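# Clutter picking by teleop: gripper catches on cloth

**flirholm_b** - Jul 22, 2026

Setup is one arm with a two-finger gripper, driven by remote control. The task is to take things out of a full wire basket and drop them through the holes in the box lids. 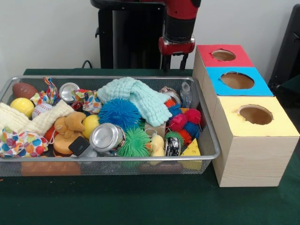 We have 400 demonstrations recorded since March. The trained policy handles the balls and the cans well enough. Cloth is the trouble. It closes on whatever is on top, and if a fold of fabric is in the way it lifts both, stalls over the box and drops neither. Should I record more of the same or change how we demonstrate?

**priltik**

Change it. If your operators shake the cloth loose by feel, the policy can't learn when to do it. Make the shake a fixed move: lift, stop, lower, open.

**rindotholm7**

Disagree with priltik. A fixed move teaches the arm to shake everything, including a clean grasp. I would record recoveries only. Start each episode with the gripper already holding two things and let the operator sort it out. We did 28 of those on a similar bin and the stalls mostly went away.

**priltik**

On a similar bin with how much fabric?

**rindotholm7**

One towel. Fair point.

**macbrayne**

How many operators? Ours had 4, and two of them always came in from the side while the others came straight down. The policy averaged the two and hit the rim.

**flirholm_b**

Seven, so that may be part of it. I come straight down. Benedicta Bawa recorded almost half the set and she drags the cloth aside first, then picks. I had been treating her episodes as slow and was going to drop them.

**macbrayne**

Don't drop them. Train on hers alone and compare.

**priltik**

Agreed on that, though I would still trim the pauses. Long pauses with open fingers teach it to hover.

**rindotholm7**

Trim the ones at the start. Leave the ones just before the fingers close - the operator is usually lining up there, and the small corrections matter.

**flirholm_b**

Will split by operator, trim the starts only, and record a batch of recoveries with two cloths in the basket. Results in this thread when the runs finish.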